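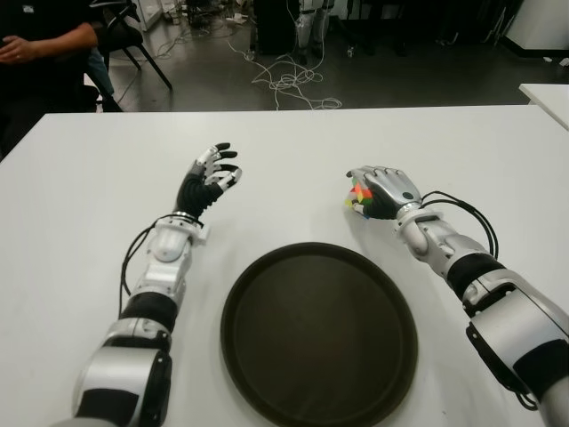

Round dark brown serving tray on a white table.

Home Cooking Basics, Session 8
Pan Gravy and Other Simple Sauces
Instructor: Melur Tuhumury
Thursday, January 26, 2023

Bring this handout with you to the stove. The recipes are written short on purpose, and there is room in the margins for your own notes.

What we cover tonight

Gravy made in the roasting pan, a white sauce, and a quick sauce made in the skillet after frying chops or chicken. All of them depend on one of two things: starch that swells in hot liquid, or liquid that boils away until what remains is thick enough.

1. Thickening with a roux

A roux is equal parts fat and flour by weight, cooked together before any liquid goes in. By the spoon, 2 level tablespoons of butter and 2 slightly rounded tablespoons of flour come close enough. That amount thickens one cup of milk or stock to a medium sauce, the kind that coats a spoon and still pours.

Melt the butter over medium-low heat. Add the flour all at once and stir until it looks like wet sand. Keep it moving for two minutes for a white sauce. For gravy, go on until it is the color of peanut butter and smells like toast. A darker roux has more flavor but thickens less, so use a little more of it.

Add the liquid a splash at a time at first. The paste will seize up into a ball. Keep stirring and it will loosen. Once it is smooth you can pour in the rest in a thin stream. Bring it up to a simmer every time, even if it already looks thick. Flour that has not simmered tastes raw, and the sauce will change on you later.

Salt at the end. Stock from a carton is often salty already, and it gets saltier as it cooks down.

2. Thickening with a slurry

A slurry is cornstarch stirred into cold water. One tablespoon of cornstarch and two tablespoons of water will thicken a cup of stock. Stir it again right before you pour, as the starch settles at the bottom of the cup within a minute.

Pour it into simmering liquid while stirring. It thickens almost at once and turns glossy. Give it one more minute and take it off the heat. Long boiling or hard whisking thins it out again. Cornstarch sauces also go watery after freezing, so if you want gravy for the freezer, use flour.

3. Pan gravy

Move the roast to a board and cover it loosely with foil. Pour everything from the pan into a measuring cup and let it stand. The fat rises. Spoon off what you need -- three tablespoons for the amount below -- and put it back in the pan.

Set the pan over medium heat. If it is too large for one burner, use a saucepan for the gravy, but first pour a little hot stock into the roasting pan and scrape up the brown bits. They go in too.

Fat from the roast, 3 tablespoons
Flour, 3 tablespoons
Pan juices plus stock, 2 cups
Black pepper
Salt, if needed
Cider vinegar, a few drops

Cook the fat and flour until brown. Add the juices and stock as in part 1. Simmer for 8 minutes, stirring now and then. Strain it if you like it smooth. Taste before the vinegar and again after, and write down what changed.

4. Skillet sauce

No flour in this one. Fry the meat and set it aside on a plate. Pour off the fat, leaving a thin film. Soften a chopped shallot in it for a minute, then add half a cup of stock or wine and scrape the bottom of the pan. Boil until you have less than half of it left. Take the skillet off the burner and swirl in a tablespoon of cold butter, cut in pieces. Add the juices from the plate.

If you put the butter in over high heat it will separate and the sauce will look oily. A spoonful of water and some brisk stirring usually brings it back.

A nonstick skillet gives a poor sauce -- very little sticks to it, and the stuck part is the flavor. Use stainless steel or cast iron. With cast iron, keep wine and vinegar in the pan only briefly.

5. Fixing problems

Lumps: whisk hard off the heat. If that fails, push it through a sieve.

Too thin: simmer uncovered for five minutes before adding any more starch. If it still needs help, mash a teaspoon of soft butter with a teaspoon of flour and whisk it in a bit at a time, then simmer.

Too thick: warm stock or water, a spoonful at a time.

Too salty: make more sauce without salt and combine the two. The old trick with the potato mostly gets you a salty potato.

Skin on top: press parchment directly on the surface while it waits.

Storage

Gravy keeps three days in the refrigerator. Cool it in a shallow dish. It will set firm if the stock was a good one. Reheat slowly, add a splash of water, and bring it to a full boil before serving.

To practice before next time

Make the white sauce twice, once with cold milk and once with warm, and compare. Make one skillet sauce with whatever meat you are having anyway. Bring a small jar of gravy to Session 9, labeled with the thickener you used.

Session 9 is stocks and broths. Please read pages 13 to 20 in the course packet.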